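Bagheri Senior Care Forum > Paying for Care > Assisted living deposits and fees

Is the community fee at an assisted living facility refundable if the resident moves out early?

Posted by Lina Khoury

My mother is on the waiting list at Nedovik, an assisted living residence with a separate memory care wing. The admissions packet lists a waitlist deposit of $200 and a one-time community fee of $1000. The deposit is described as "applied at move-in." The community fee is described only as "due at signing." There is no refund schedule in the packet. She may need a nursing home level of care before long, so an early move is a real possibility. I would like to know what is normally returned and what should be in writing before she signs.

Fadime Duman

Treat the two charges separately. A waitlist deposit holds a place in line. Whether it comes back depends on the waitlist form, which is usually a single page and not part of the residency agreement. Get a copy of that form with her signature on it.

The community fee is a different item. Facilities use it for apartment turnover, assessment and administrative setup. Some agreements make it nonrefundable from the day of signing. Others prorate it over the first months. If the agreement is silent, ask for an addendum that states the amount returned, the cutoff date and the number of days allowed for payment.

Also look for the discharge clause. It should say what happens when the facility itself decides it can no longer meet the resident's needs – that case is often handled differently from a voluntary move. 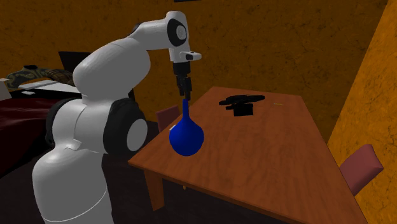

Does a transfer to the memory care wing count as moving out?

It depends on how the wing is licensed. If both sections operate under one license, the transfer is normally an amendment to the existing agreement and no second community fee is due. If the wing has its own license, expect a new agreement, and ask for a credit of the first fee in writing.

Bence Vida

We got ours back from Amau but it took forever. Just keep calling the business office.

Suryani Tambunan

Adding to what Fadime wrote. Before signing, request these documents from admissions and read them together:

1. The full residency agreement with all exhibits. The fee schedule is often an exhibit and may be left out of the packet.

2. The notice requirement for moving out. Monthly rent usually runs through the notice period even if the apartment has been cleared, and an unpaid balance may be deducted from any refund.
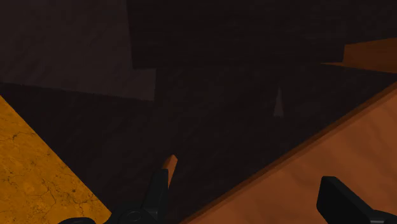
3. The level-of-care rate sheet. A reassessment can raise the monthly charge without changing the base rent.

4. The state's disclosure form, if your state requires one. The licensing agency can tell you, and some agencies review complaints about withheld refunds.

If she has a long-term care policy, check whether it covers the community fee. Many policies pay for care and exclude entrance charges.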